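Clidomico opens its second repair room in Prarnbridge this May

Well, we've done it! I'm Ecaterina Voicu, I started Clidomico at my kitchen table, and I'm very happy (and a bit tired) to tell you that our new repair room opens at 101 Ferken Street in May. Doors open at 2 pm and there'll be tea.

We fix small household things, mostly lamps, toasters, radios and the odd favourite kettle. The first room got so crowded on winter evenings that people were mending zips on the stairs. The new one has 40 seats, a proper sink and far better light, and I can't tell you how much I've wanted that sink.

Tincuța Vasiliu is running the evening sewing bench. She taught me to darn and she's much more patient than I am, so if you've never held a needle, go to her first!
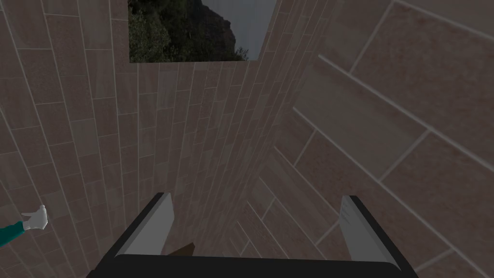 What it costs

Coming along is free. If you'd like to keep a bench for the whole evening it's 3 dollars, and that goes towards solder, thread and glue. Parts are extra, but we'll always tell you the price before we order anything.

Getting here

We're behind the old Lüthi bakery, through the green gate. There's a ramp on the left and room for bikes along the fence. Parking is a bit rubbish, so take the bus if you can.

Media enquiries: ask for Ecaterina at the front desk, any evening before 9 pm.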